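Re: toothed fingers or plain pads?
From: Teodor Marinescu, 10/7/19

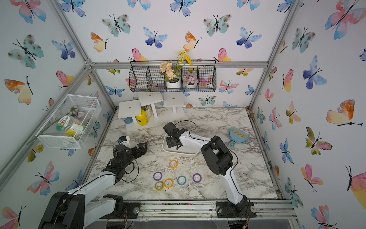 Prukow Robotics Club, grippers list

Yetunde Tamuno wrote:
> Has anyone tried the toothed fingers on tape rolls yet?
> The plain pads kept letting go of ours.

Yes, on the left arm. I ran 30 picks with the rolls lying flat and lost two, both purple. Closing slower helped. I haven't tried them on the dustpan or the brush.

The cables by the left gripper need tying back before we do longer runs. Ayodele, can you bring the Nunar controller in October so we can compare?

Teodor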